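Burirthorpe Allotment and Garden Society
Minutes of the May meeting
Posted Monday by Wubit Mekonnen, minutes secretary

Meeting opened at 7:10 p.m. in the back room of the Kanitura Café, the front room having been promised to a birthday. Bình Đỗ in the chair. Apologies were received from the usual people, and from one person who then came.

1. Minutes of the last meeting
Approved, after the word "shouting" was changed to "discussion" in item 4.

2. Water
The standpipe by the lower gate still drips. Bình reported that the plumber has looked at it and agreed that it drips. A quote is expected. Plot holders are asked to stop tying string around it, as the string does nothing and is now its own problem.

Members on the top path asked again for a second hose. Members on the bottom path asked what had happened to the first one. Deferred.

3. Waiting list
The list stands at 24 names. One of them is a current plot holder, who says he put himself down years ago in case he was ever thrown out. He was asked to come off it and said he would think it over.

It was agreed that new tenants will be offered half plots to start with. A motion to call these "starter plots" was carried. A motion to call them "halves" was also carried, and the chair ruled that people can say what they like.

4. Compost
The Grundeo bins arrived and have been put together, apart from the one with two left sides. Wubit has written to the supplier. Long debate on whether cooked food may go in. The rule says no. Several members said the rule had never been explained to them, including the member who wrote it. Rule stands.

Cardboard is welcome if the tape has been taken off. The tape does not rot. The chair has been finding it since he took over his plot and would like to stop.

5. Plant sale
The sale made more than $300, our best yet, mostly tomatoes. The unlabeled squash also sold well, to people who like surprises. Spending was $100, nearly all of it on pots, which we were supposed to be getting for free. Thanks were recorded to the Hosseinzadeh nursery for the loan of the tables. The tables are to go back this week, and the person who has been using one as a potting bench knows who they are. 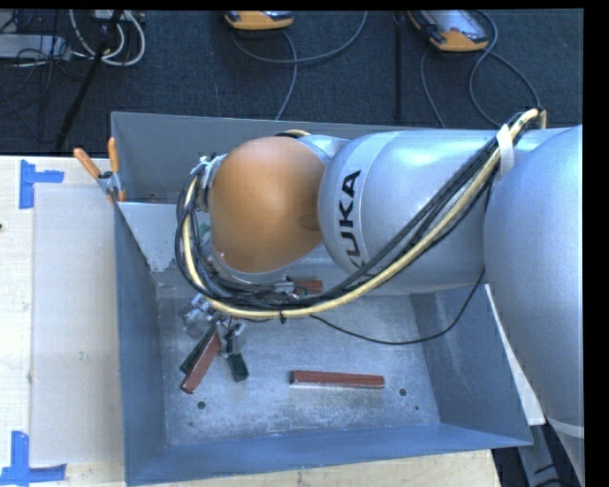 6. Fences and sheds
Plot 7 has asked to put up a shed. The plan was passed around and admired. It has a porch. After some back and forth the shed was approved and the porch was not – the applicant then asked if a roof that sticks out a bit counts as a porch. Bình will go and look with a tape measure.

The rabbit fence on the north side needs patching before the beans go in. Wire has been bought. Hands have not yet been found.

7. Any other business
A complaint about wind chimes was read out. The owner of the wind chimes spoke in their favor. No vote was taken, but the feeling of the room was clear to everyone except the owner.

Seed swap boxes to be emptied by the end of the month. Anything left in them goes on the bonfire, including the shoes.

Meeting closed at 9:05 p.m. Next meeting same place, front room if we can get it.

Comments

topplot: It was me who asked for the hose, and I asked for two.

Marrow Mike: The chimes are tuned to a proper scale. I said this at the meeting and it is not in the minutes.

Wubit Mekonnen: It can go in next month's, Mike.

beanrow: I can do the rabbit fence Saturday morning if somebody else brings the pliers.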